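Ticket: Cardboard dividers won't fold flat, boxes won't close
Product: Yeoman divider inserts
Status: Open, waiting on supplier

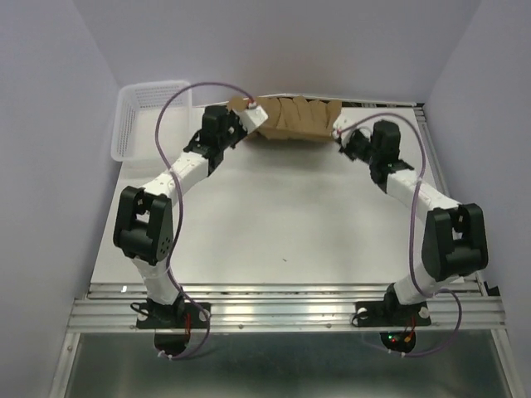
Hi again, Colin Tindall here, same problem as I rang up about in September. It's the brown cardboard dividers, the ones that come pleated like an accordion and are meant to squash down between two layers of jars. They won't squash! I press one down, let go, and up it springs, and then the lid of the box sits proud and the tape peels off by teatime.

What I've tried so far:

Storing them under a weight overnight. I used a full crate from the Hernevent order. Flat as you like in the morning, back up again by 10.

Turning them so the folds run the short way across the box. Slightly better, but the end jars rattle and I'm not sending rattling jars to anyone.

Going over the creases again with the back of a butter knife. This does work (hooray) but it takes me some 6 minutes a divider and my thumb has had enough.

Wetting the folds. Don't. It went like porridge.

I've now been through three packs and two of them are the same. The third pack, an older one from the back of the shelf, folds beautifully, so I don't think it's me. The old card feels thinner and the creases are sharper. Has something changed with the card? The label on both says Yeoman and the size printed is identical.

Update, same afternoon: your colleague asked whether I'm holding them at the ends or in the middle when I put them in. Ends, always. If I hold the middle the outside folds flop open and I'm chasing them round the box. She also asked if they'd been kept somewhere damp, and no, they live next to the boiler, dry as a bone.

She's going to ask Zoltel if the scoring is shallower on the new lot. In the meantime I'm using up the old pack for the Clurelano boxes and doing the rest with scrunched paper, which looks a bit sad but the lids shut.

Could someone let me know if I should send a bad one back, or just the label off the pack?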